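July
Posted by the blog owner, Friday evening

I have been reading artist biographies again, the short kind that galleries print on the back of a postcard, and I believe them less every year.

You know the pattern. The child draws before he can talk. The father has a sensible trade and wants the boy in it. There's a teacher who sees the gift, then a boat or a train, then a cheap room in a big city where the real work starts. I've read this life so many times, attached to so many different painters and printmakers, that I could fill in the blanks on a form.

What set me off this time was a set of etchings by a man who signed himself Wuyts. I bought two of them at an estate sale in Clundoton, both harbor views, both a bit brown at the edges. A typed sheet was taped to the back of one. According to the sheet, Wuyts left home at 20 with a roll of copper plates under his arm and walked to Kultmont.

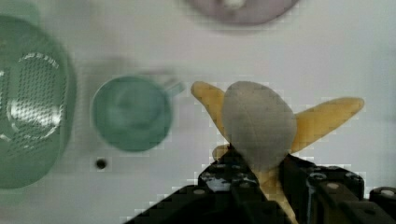

Walked. With copper plates. I've carried copper plates from a parking lot to a print shop and my shoulder hurt for the rest of the week. Maybe he had three small ones. Maybe it was one plate and somebody rounded up. But the sheet says "a roll," and you don't roll etching plates, so whoever typed it had never handled one. That makes me wonder what else on the page came from somebody who wasn't there.

The sheet goes on to say he made 4,000 prints in his lifetime. I'd like to know what that counts. If it means impressions, every sheet pulled off every plate, then fine, that's a working printmaker with decent habits. If it means 4,000 separate images, then he was finishing plates at a rate that leaves no room for sleeping, and certainly not for the long evenings in cafes that take up the next paragraph.
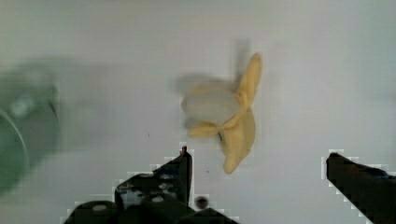 I wrote to the Resosari, which is the little gallery that seems to have handled his work, or at least has its stamp on the mats. They were very pleasant. They sent me a biography. It was the same biography, word for word, roll of copper and all, with a nicer font. When I asked where it came from they said it had always been in the folder.

I'm sure it has. Things in folders get old, and after a while being old counts as being true. A dealer writes something warm to move some stock, a newspaper copies it for the obituary, a catalog quotes the newspaper, and then the dealer's successor quotes the catalog. Go looking for a second source and you find the first one wearing a hat.

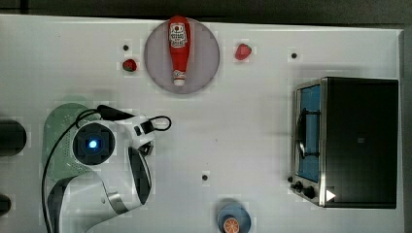 Meanwhile the etchings themselves are pretty good, and they'd tell you more about the man if anyone bothered to look. In the smaller one, the biting in the sky is uneven. He stopped out parts of it with varnish and got impatient, or the acid was tired. The water is better than the sky. The boats are better than the water. He clearly liked rigging and didn't much care for people, because the figures on the dock are four or five scratches each and they all lean the same way.

I also don't buy that he "worked always from life, in all weathers." The larger print has the shadows on the warehouses going one direction and the shadows on the boats going another. I don't hold that against him. Plenty of good etchers made a sketch outside and put the rest together at a table. But somebody decided that a man in the rain sells better than a man at a table, so into the rain he went.

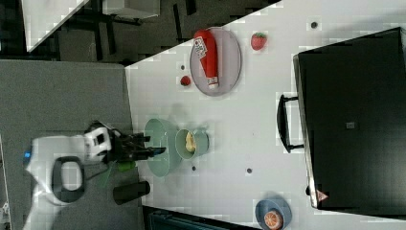 Critics are no better on the subject of what artists choose to draw. The gallery's sheet says Wuyts was "called" to the harbor. I suspect the harbor was nearby and tourists bought harbors. When I try to practice line I draw whatever is within reach, and a pale green bowl with a wide rim, seen from above so that it goes oval, has given me more trouble than any boat. Ask me to write that up for a gallery and I suppose I'd have to say the bowl called to me. The truth is that ellipses are hard and I'm bad at them, and I'd bet Wuyts was too, going by the barrels on his dock.

The two prints are staying up in the hallway. I took the typed sheet off the back, partly because the tape was staining the paper, and put it in a drawer. If anyone reading has a Wuyts with a date scratched in the plate, I would like to see it, even a bad phone picture. I'd take one legible date over the whole folder.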